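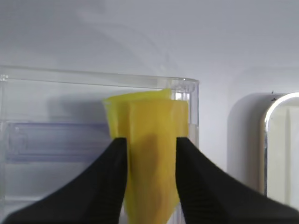

Sodium in Lunches Bought Near Campus: A Comparison of Label Values and Laboratory Results

Uzma Khokhar, Haris Sandhu, Irena Kwiatkowski
Supervisor: Naheed Yousafzai
Submitted 2018-09-03

1. Background

Lunch counters in the Hosham district print sodium values on their menus, but the values are supplied by the owners and are seldom checked. We bought 113 lunches from 19 counters in March and measured the sodium in each one. The aim was to find out how far the printed value can be trusted for a single portion.

2. Method

Each lunch was weighed, blended with deionized water and filtered. Chloride was titrated with silver nitrate (Mohr method) and converted to sodium on the assumption that all chloride came from table salt. This overstates sodium slightly where other chlorides are present. Each sample was run twice, and the mean was used. Burgers were blended whole, with cheese and lettuce included. 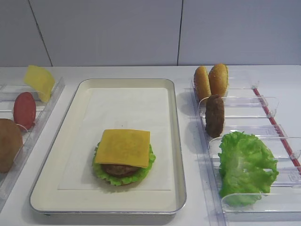
Figure 1. Lettuce, patty and cheese slice on a lined tray.

Sauces served on the side were weighed and titrated separately, then added to the total.

3. Results

Measured values were above the printed ones at most counters. The highest single result was 2,640 mg, from a noodle soup sold at Pallovier. Soups showed the widest spread between portions - the broth is salted by hand at several counters. Cold sandwiches were closest to their printed values. 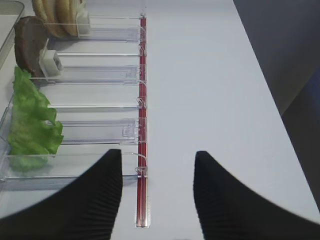
The spread within one dish matters more for the reader of a menu than the average error. A printed value may be correct over a month of sales and still be wrong for the portion on the table. We did not buy enough repeat portions to estimate this properly, except for the soups.

4. Limits

Two samples leaked in storage and were dropped. Rosalía Cuesta checked the titration sheets and found one unit error, corrected before the totals were made.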